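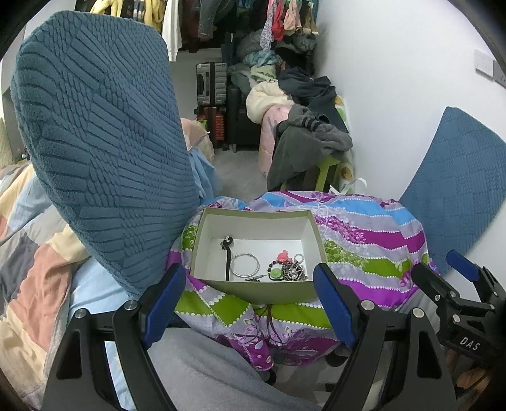
Mahnaz Esfahani

Chapter 3
Small Things in Small Boxes

I started making jewelry boxes because I kept losing one half of every pair of earrings I bought. My first was a shoebox lid. My second was a proper box, green on the outside and plain white inside, and I loved it for a whole week, until everything slid into one corner and the chains tied themselves to the bracelets (you know the kind of knot I mean!).

So before we cut a single divider, I want you to tip out whatever you own onto a cloth and sort it by how it behaves. Stiff things, like a bangle or a long hair clip, can lie flat on their own. Beads roll. Chains grab anything near them, and they need a spot to themselves.

My friend Maeve Fitzgerald sorts by color instead, and we've argued over it since September. Try hers too if you like. Then grab a ruler and measure your longest piece, and write the number on page 164. We'll need it for the first cut.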